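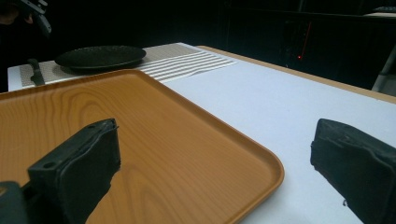 The Drorine fingers open over the tea tray, with the plate and knife laid out behind. Note the pad on the left finger, which is fraying along its edge.

Home Workshop Gallery Notes Visitors Contact

Table-laying with the Drorine: gallery page

Last updated 2 May 2023

I was against this build from the start and I've been asked to write the page for it, so you'll get my version. The Drorine is a hand-held gripper. You carry it about and work the fingers yourself, it records what you did, and a program called Imurow is supposed to learn from the recordings so that an arm can one day do the same job on its own. Graham Lambert brought the idea to the Ashworth workshop in November and had the first one in pieces on the bench by the end of that evening.

The job he picked was laying and clearing a table. Tray, placemat, plate, knife. I said then that a child can lay a table and I'll say it again now. Graham's answer is that this makes it a fair test, and I'll give him that much.

The tray

I don't think much of the tray as a choice. It has a raised, rounded rim, and you'd assume a rim is a gift to anything with two fingers. In my hands it wasn't. Come at it straight and the pads close on it nicely. Come at it a little skewed and only the corner of one pad touches, the tray swings round, and whatever was on it goes for a ride. I managed a clean lift 3 times out of 8. Graham did better, but Graham built the thing and knows where it wants to be held.

The other trouble is the size. Pick up a wide tray by one side and the far end droops, and all that weight comes back through your wrist. An arm hasn't got a wrist like mine, I'm told. We haven't got an arm yet either, so I'm taking that on trust.

The pads

I have complained about these more than anything else. They're stuck on the inner faces of the fingers, black, with a bit of texture, and they grip well enough when new. Then the edge starts to go. We're on our fourth material. The first one was too slick, the second left marks, and the third came away with the glue. Neville Greenwood thinks we should stop gluing and clamp the pad under a strip of metal, and I expect he's right, but it means new fingers and Graham doesn't want to print new fingers.

My worry is a plain one. If the pad is different in spring from what it was in winter, then the recordings are of two different tools. Graham says Imurow copes with that. I've asked to see it cope.

The plate and the knife

Plates are fine. I went in expecting to moan about plates and I can't, so long as you take them by the rim and don't rush. A knife lying flat is another matter. The fingers are big blocky things and there's very little for them to get under. On a placemat you have some give and can press down and pinch. On a hard table top I've chased a knife right to the edge and caught it with my other hand, and had to throw that recording out.

The placemat is a nuisance of its own. It rucks up at the end if you so much as brush it, and then the next try starts from a different place. Graham calls this variety and says we want it. I call it not having ironed the mat.

Where I've got to

It's better made than I expected. The fingers stay square to each other, the trigger has stopped sticking, and the body has been dropped twice with no harm done. As a tool for a person to hold it's quite pleasant. Whether any of this turns into a machine that can clear up after tea, I've seen nothing yet to say so. The Gasura people have promised us the loan of an arm and I'll believe in it when somebody needs help getting it up the stairs.

If you want a go, the Drorine lives on the shelf by the lathe. Charge it afterwards, please, and write down which pads were on it. Cutting list for the fingers is in the blue folder, and the holes want opening out by hand before you put a screw anywhere near them.

Comments (4)

neville g
Clamp strip drawing is in the folder now, behind the cutting list. It needs 2 screws a side and doesn't change the finger length. No excuse left, Graham.

Graham Lambert
Fair write-up, mostly. 3 out of 8 was your first evening though, and you were holding it upside down for at least one of those. Will print the new fingers once the current roll is used up.

benchrat
What are you sticking the pads on with? I had the same fraying on a home-made clamp and it was the cutting that did it. Fresh blade, cut from the back, and it held up far longer.

Graham Lambert
Contact glue, and yes, the blade was an old one. Will try yours on the next pair.

Back to gallery Older Newer Top of page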